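2022-04-21
Denim hems, Narthorpe order

Started on the indigo twill from Kirnen today. Job number 3764, same cloth as the August lot going by the ticket, but it feels stiffer in the hand. Cut two test panels, pressed one and left the other as it came off the roll.

Pressed panel first. Folded a double hem and ran it with the heavy needle at the slow setting. The straight stretches went through fine. Trouble at the corner again, where the layers stack up and the foot tips back. Got past it by putting a scrap of the same denim behind the foot to level it. Stitch length stayed even after that.

Checked the hem along its length on the white surface, corner last. The stitched fold reads darker than the rest of the cloth, and toward one end there is some fraying with lighter, grayish fibers showing. 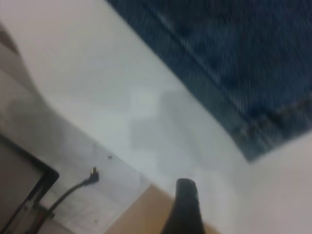

The remark from the next bench was that fraying near a corner usually starts at the cutting stage, and that the shears should go to Doretberg for sharpening before anyone blames the thread. Also that a rounded corner wants notches in the fold allowance, three or four small ones, or it will bunch no matter what the foot is doing.

Fair enough on the shears. I had not notched anything. Will try it on the unpressed panel.

Second panel, notched: flatter, less bulk under the foot, no scrap needed. Slight pull on the bias side — could be me dragging the cloth. Did not press it before stitching, so the fold wandered a little in one place. Press first next time and notch after.

Thread: the Sotomayor spool, 255 left on the card by my tally. Order more before the full run. Narthorpe want 600 pieces and I don't want to change thread partway.

To do:
Shears out for sharpening
Third panel, pressed and notched
Wash test on panels 1 and 2, hem down, then look at the frayed end again
Ask Kirnen whether the finish on this roll was changed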